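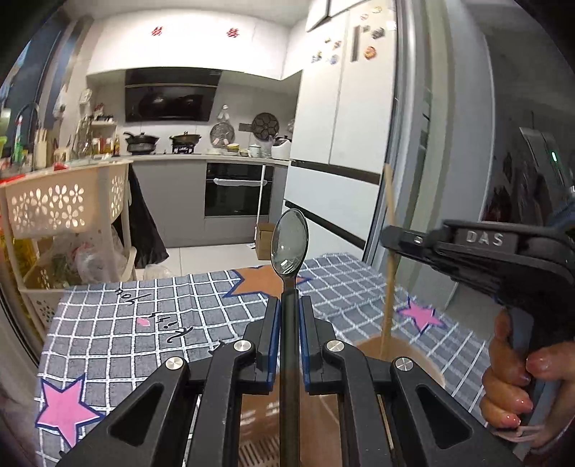

2 min read

Home Posts Films Crew Contact

Posted by Anisa Lumbantobing, Sunday

Sound post on Uvholm is nearly done so heres a messy thread while the exports run. Short film, one house, one storm, almost no dialogue. Which means foley. So much foley.

1/ We lost the location audio for the whole kitchen sequence. Generator hum under everything. Huw Wogan (sound, also drove the van) tried to clean it for two days and then said no, we redo it all.

2/ So every footstep, every cup, every door in that sequence is fake. The front door is the cupboard under my stairs. The back door is the same cupboard, slower.

3/ Storm was the hard one. Library wind sounds like library wind. Myfanwy Hughes pulled a silk scarf over the back of a chair for most of an evening and we layered it 46 deep. Sounds huge. Sounds cold too, somehow

4/ Rain on the roof = rice on a baking tray. Everyone knows that one. Works anyway. Still finding rice.

5/ The scene where she drops the lantern – glass was a no, I have downstairs neighbors. Used an old chandelier drop in a sock plus keys. Hanneke Van Acker cut it in and I honest to god flinched at the playback.

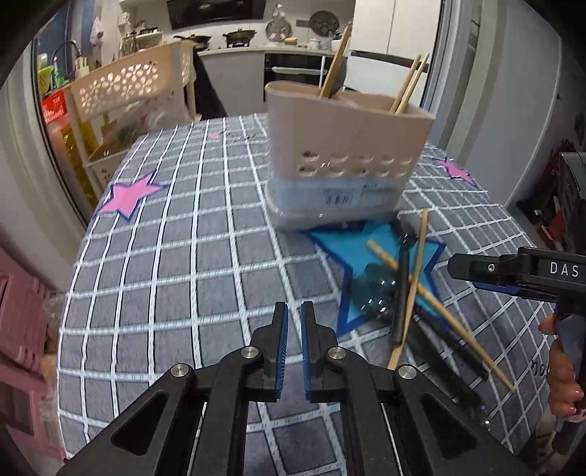
6/ Footsteps

Tươi Trương walked the entire film. All of it, both characters, in four pairs of shoes. Boots for the father, heels with tape on them for the sister. Her knees are not speaking to me.

7/ Tip if you're doing this at home: record at night. The fridge has to be off. Put your car keys in the fridge so you remember to turn it back on. I did not do this. Goodbye, soup.

8/ Final session had 970 clips in it before we bounced anything down. Laptop made a noise I would have liked to record, tbh.

9/ We nearly cut the long hallway shot becuase it was dead silent. Then Huw put one floorboard creak in, way off to the left, and now it's my favorite thing in the film. Leave room for one creak.

10/ Music is next. Myfanwy is writing it on a pump organ with a leak, so there's breath all through it. We might keep the leak – Hanneke votes yes, Huw votes no, I'm waiting to hear it against picture.

11/ Cast and crew screening in December if the grade is back by then. Room holds 200 and there are maybe not 200 people who know us, so bring your mom.

12/ Exports at 46 percent. Going to bed. Will post the scarf wind on its own tomorrow, a few of you asked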